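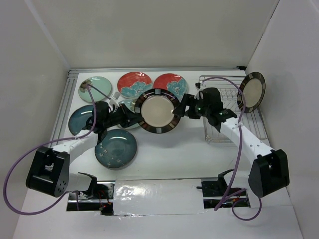 Reading time: 3 minutes

Harries calls time on the 16-piece dinner set

2 January 2021 - Harries, the homewares retailer, will stop selling boxed dinner sets in all its stores from April and will sell every plate, bowl and mug one at a time. Customers will be able to buy a single side plate, at a single side plate's price, without having to take home four cereal bowls they did not ask for.

The company has sold the 16-piece set for as long as it has sold anything. In that time it has received a steady flow of letters on the subject, most of them from people who own 15 pieces.

"We have been telling customers for years that the range they bought has been discontinued, and we have been doing it in a sympathetic voice," a Harries spokesperson said. "The sympathetic voice was in the training manual. We have taken it out and started stocking the plates."

Under the new scheme, called Plisness, each pattern that goes on sale will stay on sale for at least 10 years. The name was chosen after a long meeting and does not mean anything. Harries is aware of this.

The first Plisness range, Korkusex, comes in five colours and four shapes, all of them round. It has been designed to stack with itself, which the company concedes is a modest ambition, although anybody who has tried to put away a cupboard's worth of square plates may feel differently. Korkusex is safe for the dishwasher and the microwave. It is also safe for the good cabinet in the lounge room, where Harries expects a fair share of it to end up, waiting for visitors.

A second range, Gravex, will follow later in the year. Gravex is heavier, darker and a little more expensive, and is meant for people who like their dinner to make a noise when it is put down.

What the letters said

Before settling on the change, Harries asked customers to write in about the crockery they had at home. Nearly 4,000 replied, many at length. The company had hoped to learn which colours were favourites. It learned instead that households break dinner plates first and hardly ever break the gravy boat, and that a good number of them would quite like to.

Several writers reported eating off the last two plates of a wedding set in strict rotation. One keeps a lone saucer under a pot plant and wanted it noted that the saucer is doing well. Another asked whether Harries could match a green from a range sold by a different shop, in a different country, before the writer was born. A reply has been sent.

Old ranges

For owners of older Harries patterns, the company has gone through its warehouse and found leftover pieces from 250 past ranges. These will be sold singly from April, at the price on the original sticker where there is still a sticker. Stock is uneven. There are a great many egg cups. Customers hoping for dinner plates are advised to come early, and customers hoping for egg cups may come whenever they please.

Chipped pieces will be sold as chipped, at half price. The company had considered calling them "characterful" and thought better of it.

Boxed sets still on the shelves will be sold as they are until they run out. Gift registries already open will be honoured in full, gravy boat included - though couples may swap it for two dinner plates by asking at the counter.

Plisness pieces will be available in every Harries store and by mail order. Orders of one plate will be accepted and wrapped properly.

ENDS

Media enquiries: Harries press office. Sample plates are available on request and do not need to be returned, in one piece or otherwise.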